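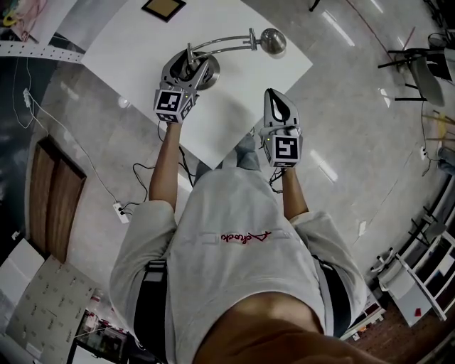 Figure 1. Work at the square table: two hand-held grippers, left jaws at the lamp base.

Course materials / Robotics lab / Handouts

Handout 3: Demonstrating a task with two hand-held grippers

Prepared by Kadri Toom for the student project course. Comments from Lauri Huttunen are included in sections 2 and 4.

1. What we practice in this unit

In the previous handout you moved a single arm with a joystick, and most groups noticed how slow this is. In this unit you will not drive an arm at all. You hold the grippers in your own hands, you do the task at the table, and the software records the motion. Later the same motion is used for training the Konero controller, which we will study in the last part of the course.

Please remember the difference between two words. A demonstration is one complete performance of the task, from the start position to the end position. A session is all the demonstrations that one student makes with the same table setup. In the reports from January many students mixed these two words, and it was difficult to understand their results.

2. Position of the hands

Stand close to the table, with your feet a little apart. Keep the elbows free from the body. When you lean over the object, lean from the hips and not only from the neck, otherwise you will be tired after 10 demonstrations.

The marker cube on each gripper has to stay visible to the head camera. This is the most common problem for beginners. If you turn the wrist too far inward, the cube goes behind your own hand and the tracking is lost. Trilline shows a lost marker as a gap in the gray bar at the bottom of the window. A short gap can be filled by interpolation. A long gap means that you have to repeat the demonstration.

Lauri adds: before you record, make the whole movement once slowly with recording off, and watch the bar. If there is a gap, change your place at the table first, and the grip only after that.

The cables need some attention too. Let them hang down freely and do not step on them. A cable under tension pulls the gripper a little to one side, and this small force is then visible in the data as a strange drift.

3. Choosing the grasp

A desk lamp is a good object for learning, because it has parts of very different kinds. The base is round and wide, the arm is thin and curved, and the head can swing when the lamp is lifted. Before you touch it, write in your notebook which part you will hold with the left gripper and which part with the right one.

Usually one hand has the supporting role and the other hand has the moving role. The supporting hand closes first and opens last. If both hands try to move the object at the same time without a plan, they push against each other, and the fingers slip — you will feel this immediately.

For shiny metal surfaces, use the full area of the finger pads. Touching with only the tips gives a line contact, and a smooth cylinder can rotate in it. The textured surface of the pads helps only when it lies flat on the object.
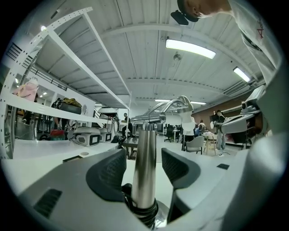 Figure 2. Gripper view with a steel cylinder between the two textured fingers. Black cable is wound at the foot of the cylinder.

Look through some gripper recordings yourself before you design your own task. The lens is very wide, therefore straight table edges look bent and things near the lens look much larger than they are. You do not need to correct this by hand. The Stavden script does the correction when you import the session, if you have selected the right lens file.

4. Recording procedure

Put the object in the start position and open both grippers. Start the recording and wait until the frame counter is running. Perform the task at a natural speed. When the object is in the end position, open both grippers, move them away from the object and stop the recording. Do not talk to your partner by turning your head, as the head camera turns together with you.

One demonstration may have at most 900 frames. If yours is longer, the task is probably too big and should be divided into two. Lauri's own reference session contains 2723 frames in total, and you can find it in the shared folder under the name Heinonen, which is the name of the first task in our series.

After each demonstration, write one line in the log: number, object, which hand was supporting, and whether you want to keep it. Write the line also for the failed ones. A failed demonstration is useful when we discuss the causes of error, but it must be marked, or it will go to the training set with the others.

5. Homework

Select three demonstrations from your session and compare the moment when each gripper closes. Draw the opening width of both grippers on the same time axis. Describe in half a page what is the same and what is different, and suggest one change to your procedure. Work in pairs is allowed, but each student writes the text alone. 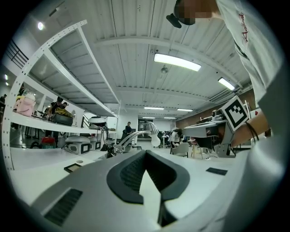 When should I throw away a demonstration where I corrected my grip in the middle?

Keep it if the correction was small and the task was completed without stopping the recording. Such examples show the controller how to recover from a small error. Throw it away if you put the object down and started again from the beginning, and record a new one in its place.

Next handout: From sessions to a training set

2 comments | 3 shares

Questions about the handout: write to Kadri Toom through the course page | Back to top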